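Acta de la reunión del grupo de lectura Marulanda, julio

Empezamos a las 19:10 porque yo llegué tarde con las llaves, perdón otra vez. Éramos 9, contándome a mí, que tomo notas como puedo mientras hablo (si me dejo algo, me lo decís y lo corrijo). Akosua Lamptey moderó.

1. Acta anterior
Aprobada sin cambios. Bueno, con uno: la novela de junio tenía 306 páginas y yo había puesto 360. Ya está arreglado.

2. El libro del mes
Leímos "Los inviernos de Naddale" y la cosa se animó enseguida. A mí me encantó la primera parte, la de la pensión y las hermanas que no se hablan, y me perdí bastante en la segunda. Akosua defendió el final a capa y espada - dice que la carta sin abrir está anunciada desde el capítulo dos - y tuvimos que buscar la página. Pues sí, la 69, tenía razón. Dos personas no lo terminaron y pidieron que no contáramos quién vende la casa. Lo contamos igualmente, sin querer. Nota media del grupo: un siete.

También hablamos un buen rato de la traducción. Hay frases larguísimas que en voz alta se atragantan, y leímos un párrafo de la página 112 entre tres para comprobarlo. Quedó pendiente comparar con la edición antigua, que tengo yo en casa de mi madre.

3. La merienda y la sala
Se acordó que cada mes traiga la merienda una pareja distinta, por orden de lista. Las tazas se lavan antes de irse, que la última vez se quedaron hasta el día siguiente. Pedí que volvamos a poner las sillas en círculo, porque en filas parece una clase y los del fondo no abren la boca.

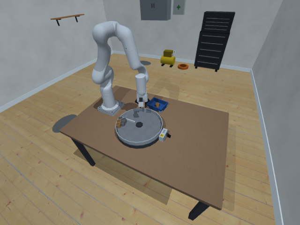

4. Intercambio con el grupo de Standwood
Nos escriben para proponer una lectura conjunta en otoño. A todos nos pareció buena idea, aunque hubo dudas con el título: ellos quieren una novela policíaca y aquí hay tres personas que ya han dicho que no, gracias. Contesto yo esta semana y propongo cuentos, a ver si cuela.

5. Compras
La librería Anero nos guarda los ejemplares hasta fin de mes y nos hace precio si pedimos todos juntos. Quien quiera el suyo que se apunte en la hoja, por favor con letra legible! Yo ya me he apuntado, y Akosua pide dos porque uno es para regalar.

6. Próxima lectura
Hubo votación entre cuatro títulos y desempate a mano alzada. Ganó "La sal de los otros", corto y con letra grande, que en verano se agradece. Leemos hasta el capítulo once.

7. Ruegos y preguntas
Se ruega no subrayar con bolígrafo los libros prestados. Preguntaron si se puede venir con alguien de fuera: sí, avisando antes.

Acabamos a las 20:50.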